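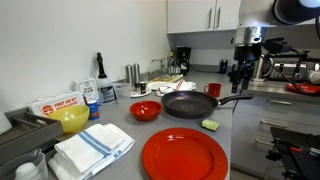
# Shared Kitchens: Photo Gallery

The Gaber Residence Program maintains shared kitchens for tenants at its Cascombe and Brallton houses. The gallery page records the kitchens as they are used from day to day and is updated each March, when the annual inventory is complete. It is intended for incoming residents, for families arranging a move, and for staff of partner organizations who have asked how the kitchens are equipped.

The two houses together provide 50 private rooms. Every room has access to a kitchen on its own floor, and residents are free to cook at any time between 6 a.m. and 11 p.m. Late meals may be arranged with the house office.

## Cascombe House, second floor

**The counter.** A gray countertop beside a plain off-white wall, with a red plate, a small red bowl and a dark nonstick frying pan set out on it. A red mug stands behind the handle of the pan.

**Towels and sponge.** White towels with blue stripes, folded and stacked near a gray organizer with raised dividers. The small sponge is yellow-green with a darker lower edge. Kitchen towels are collected for laundering twice a week, and clean ones are kept in the hall closet.

**First aid.** The kit, a white box with red lettering, is kept against the wall behind the yellow bowl. Residents who use any item from a first aid kit are asked to inform the house office so that it can be replaced. Kits in both houses are checked monthly.

**Spray bottle.** A tall bottle with a black nozzle and a dark label, standing on the same counter. Cleaning products may be left on the counter during the day — please return them to the lower cabinet before 11 p.m.

## About the kitchenware

The present inventory lists 207 pieces of shared kitchenware across the two houses, of which 177 are in regular use. The remainder are held in storage at the Irnulthorpe office and issued as replacements during the year. Plates, bowls and mugs belong to the floor on which they are found and should not be carried to other kitchens.

Nonstick pans are to be washed by hand with a soft sponge. Metal utensils shorten the life of the coating, and a set of nylon turners is available in each kitchen. A pan with a worn or flaking surface should be handed in at the office, where it will be exchanged the same day if one is in stock.

Residents may bring their own dishes. Items left in a shared kitchen should carry a room number. Unmarked items are held for 21 days and then added to the common stock.

## Credits and requests

The kitchen inventory was compiled by Amr Bensaid, who also prepared the notes for this page. Rachid Belhaj, house manager at Cascombe, reviewed the text and supplied the current rules on laundering and storage.

Requests for additional equipment may be submitted on the form available at either front desk. Requests received before the end of February are considered in the March inventory — those received later are held for the following year, except where safety is concerned.

Prospective residents who wish to see a kitchen in person may arrange a visit through the Irnulthorpe office. Visits take place between 2 p.m. and 4 p.m. and include the laundry room and the second-floor lounge.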